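February, 4:40 pm

Glue trials for the Vavislow drawer fronts, second batch. Hide glue mixed a bit thicker than last time, soaked overnight, strained through the old cloth. Pot sat too near the vent again so it skinned over – move it.

Clamped 20 test strips, maple to poplar. Left half on the cold bench, other half by the heater. Cold ones squeezed out lumpy. Heater ones look better but two slid sideways when I tightened up. Need the small cauls from Pritside back, they've had them for ages.

Sanded to 120 before glueing, no finer. Castellanos sheet says finer is ok, I dont buy it.

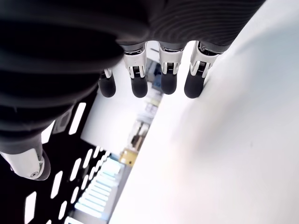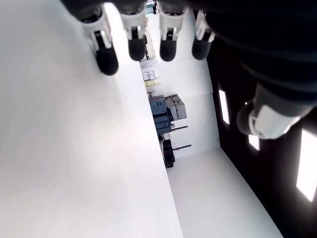 To do tomorow

– break the strips, write down wood failure vs glue failure
– reorder glue from Skedonton, item 776, the pale one not the dark
– wipe down clamp bars, dried glue on most of them
– try a pinch of salt in one small jar for longer open time, label it this time
– drawer bottoms still not cut, width is on the back of the old order form

Turned off heater 5:15. Glue in fridge, top shelf.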